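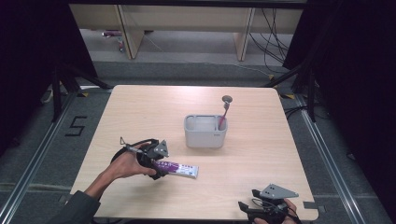 *Station 5 at Rusa: a stick pack held in the left-hand gripper, beside the white caddy.*

The technician who looks after the station starts with the plates. "If a plate has shifted, everything after it is wrong," she says. She checks both against a steel square and resets any screw that has moved.

Jaw pads are changed after 200 hours — sooner if thin packs begin to slip. "We had one set go at 105." Cables get a pull test each morning. The spare pair, from Solheim, has been on the shelf since August.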